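3.2 Collection of the demonstrations

The demonstrations for the shoe task were gathered in ordinary furnished rooms and not on a laboratory table. We made this choice after the pilot work in October, when a policy trained only on table data failed often as soon as the shelf stood against a wall. For each episode the operator guided the arm by means of the Hukar leader device, and the commands were recorded together with the camera streams and the opening of the gripper. One episode covers the handling of one pair, from the first movement of the arm until the operator pressed the stop pedal.

In total 1000 episodes were kept for training. A further 82 were removed, mostly for dropped camera messages, and in a smaller part for mistakes of the operator which could not be repaired by trimming. An episode in which a shoe slipped and was grasped a second time was not treated as a mistake. Such recoveries are useful for the learner, and we asked the operators not to hide them. The last recordings were made on 22 December 2018.

Before every episode the room was arranged after a written card. The card gives the pair to be handled, its starting place and the place where it should go, but it leaves free the exact angle of the shoes and the state of the laces. Operators were told to use this freedom. Other shoes could remain on the rack or on the floor, so that the policy must learn which pair is meant from the instruction and cannot simply go to the only shoe it sees. The floor covering was not stretched flat between episodes.

Two kinds of view were stored. The head view gives the relation between the rack and the floor, while the wrist view is needed for the last part of the approach, where the arm may hide the shoe from the head camera. Both views were reduced to the same rate before training. We first considered using the head view alone, as in the Nilton set — this would have made the storage much smaller — but the collar of a dark shoe on a dark shelf was then difficult to find.

Canvas shoes were harder for the operators than we had expected. The collar bends when one finger presses on it, and a loose lace can be caught together with the fabric. Hefin Sayce, who recorded the largest share of the episodes, proposed to approach the heel from above with the fingers open wide, and the other operators took over this habit. The effect on the variety of the data is discussed in Section 5.

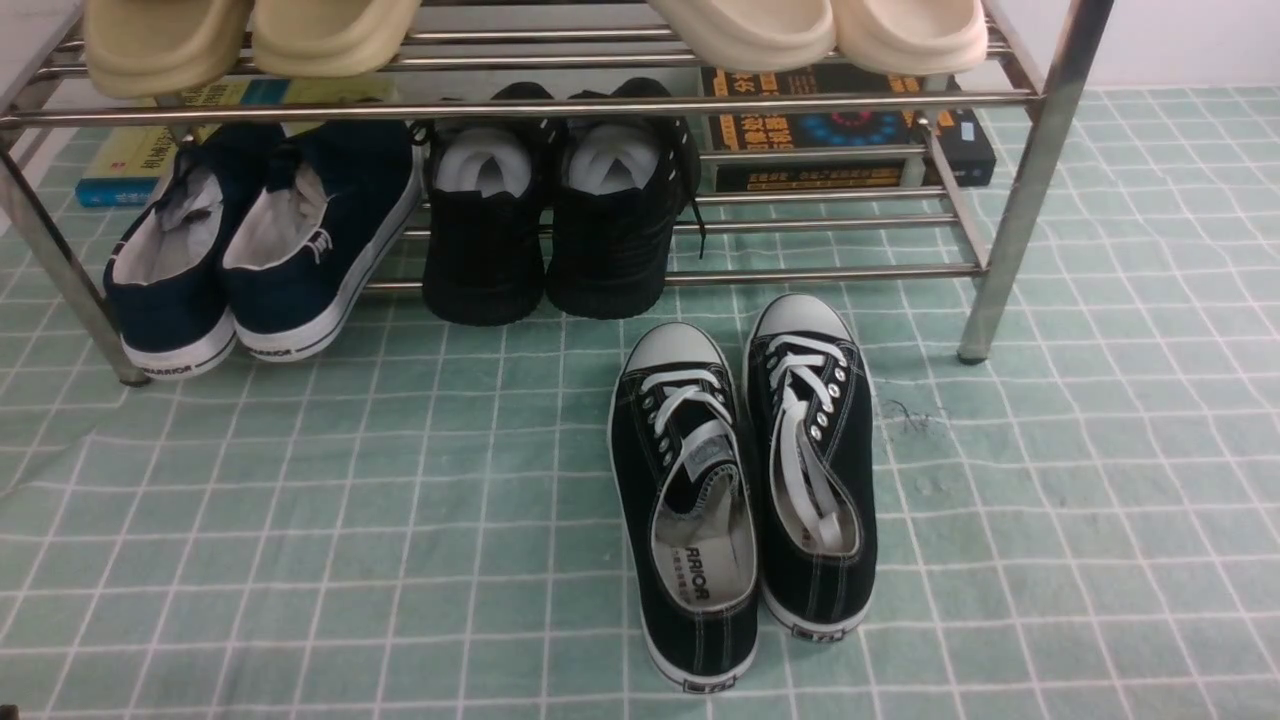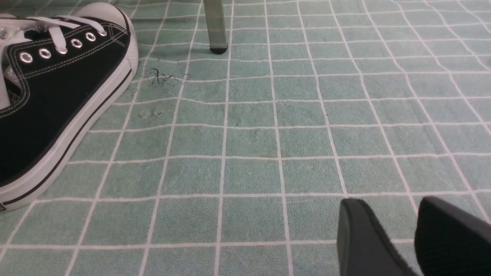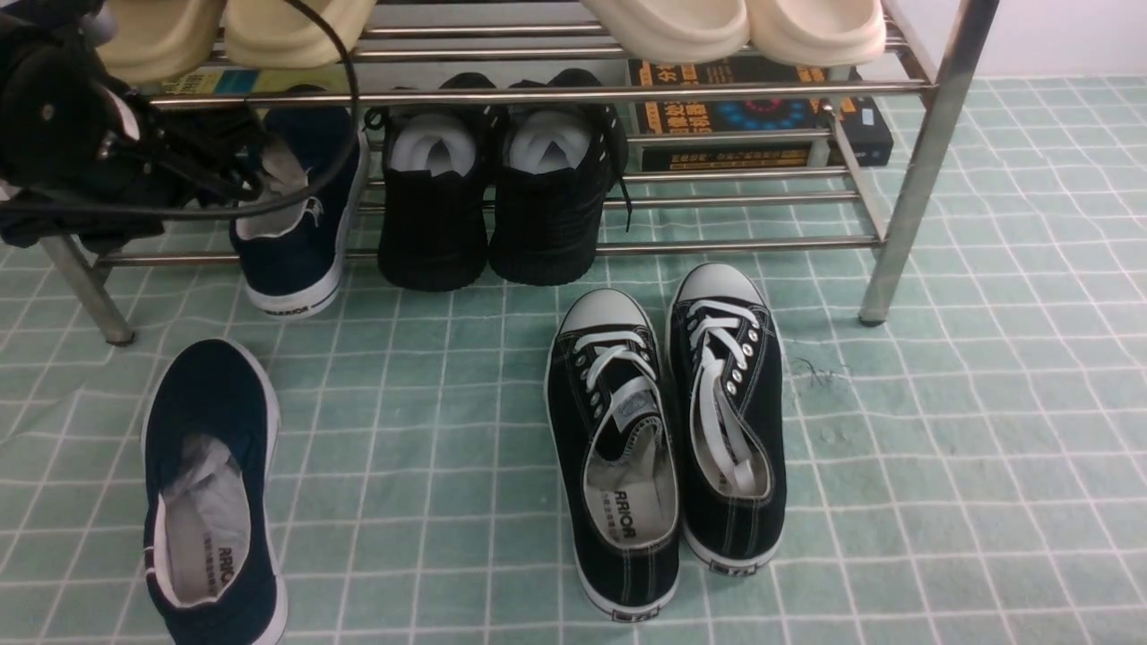

Figure 4. Views from the shoe task: two head views of the rack (first and third) and a wrist view with the open fingers over the mat (second). A black canvas pair stands on the floor in both head views; in the third, a navy shoe also lies on the mat.

3.3 Labelling

Each kept episode was given a short written instruction and 2 time marks, one for the first contact and one for the release. The marks were set by Asuka Nakajima and checked by Masanobu Oda with the Witeo viewer. Where they did not agree, the wrist view was taken as the deciding one.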